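Umelus-Haus (Lusau)

Das Umelus-Haus ist ein Wohn- und Werkstattgebäude am nördlichen Rand der Altstadt von Lusau. Es entstand aus dem Umbau einer ehemaligen Seifensiederei und gilt — zumindest unter den Lusauern, die ihr Haus sehr ins Herz geschlossen haben — als das freundlichste Stück neuerer Architektur in der ganzen Stadt.

Geschichte
Die Siederei der Familie Dufour stand lange leer, ehe die Stadt das Grundstück mit seinen 1.145 Quadratmetern erwarb und einen Wettbewerb auslobte. Den Zuschlag erhielt der Entwurf von Chaimae Lamrani und Po-yen Kwok, die beide zuvor im Büro Gurkodora gearbeitet hatten und die alten Ziegelmauern, so gut es eben ging, stehen lassen wollten. Eröffnet wurde das Haus in einem verregneten Juli, mit Blasmusik im Hof und sehr viel Pflaumenkuchen.

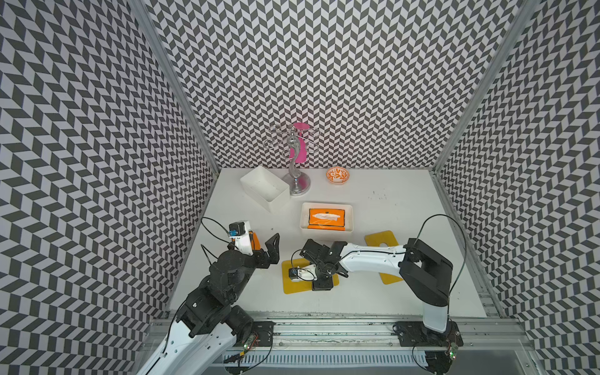
Weiße Tischfläche vor Wänden mit schwarz-weißem Zickzackmuster

Baukörper
Zwei Flügel umschließen einen schmalen Hof, der sich zum Bach hin öffnet und am späten Nachmittag noch erstaunlich viel Sonne abbekommt. Der ältere Westflügel behielt seine Gewölbe und die tiefen Fensternischen, in denen man bis heute gern sitzt; der Ostflügel ist ein Neubau in Holzständerbauweise, dessen Dach die Neigung der alten Siederei aufnimmt. Auf 644 Quadratmetern Nutzfläche liegen unten die Werkstätten und darüber die Wohnungen, verbunden durch einen Laubengang.

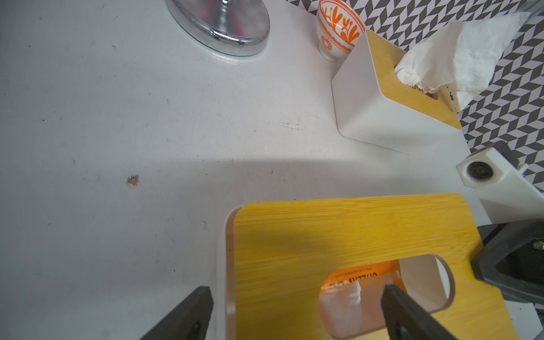 Tasse mit orangefarbenem Blattdekor, links davon ein verchromter Standfuß

Innenräume
Lamrani legte großen Wert darauf, dass die Räume nicht zu fertig wirken. Die Wände blieben vielerorts schlicht gekalkt, und wer einzieht, darf streichen, bekleben und umbauen, solange die Gewölbe unberührt bleiben. 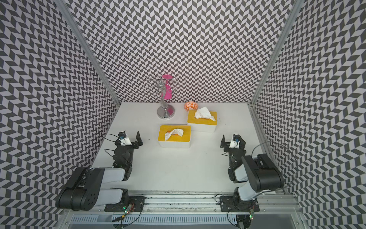

Auch der Laubengang war von Anfang an als gemeinsamer Aufenthaltsort gedacht und deshalb breiter angelegt als nötig, mit Platz für Bänke, Blumenkästen und das eine oder andere Fahrrad. Kwok zeichnete dafür ein Geländer aus Eschenholz, das seither zweimal erneuert wurde, beide Male nach den ursprünglichen Plänen.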